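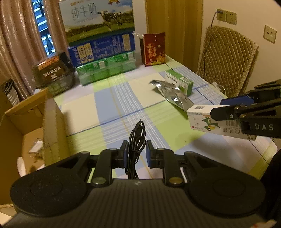

The Drawer of Unknown Cords

Every home has one. Ours is the second drawer down in the kitchen, and it no longer shuts unless you lean on it with a hip. Inside live the chargers of phones long dead, a plug shaped for some country we visited once, and a thing with three prongs that my husband calls "the good one," though he can't say what it was good for.

I have tried to throw them out. I get as far as the trash can, hold up a cord, and picture the day in May when the only thing between my family and ruin is a power supply for a Drillance sander. We have never owned a Drillance sander. Back in the drawer it goes.

Peninah Masanja has heard all of this before. She clears out houses in Tustelcombe for a living, mostly for people moving somewhere smaller, and she says the furniture is easy. People will wave goodbye to a dining table that seated four generations. Then she opens the cord drawer and they ask for a moment alone.

"I had one man with 800," she told me. "He'd put them in sandwich bags. None of the bags had labels, so he'd built a very tidy mystery."

Her rule is simple and a little cruel. You get 2 evenings to match each cord to something you own and can plug in. What's left goes in a box to the recycling counter at Kanagaratnam, the hardware store on the hill, where Nusrat Amarasinghe has run the electronics bin for seven years. She takes everything, including the cords people come back for.

They do come back, she says, usually within the week, and usually a bit pink in the face. She lets them dig.

I did my two evenings. I matched eleven cords, fought with my husband over the good one, and found the charger for a Stutach radio I gave away last winter. I mailed it to my sister-in-law, who wrote to say thanks – she'd already bought another, and did I want the spare?

It's in the drawer.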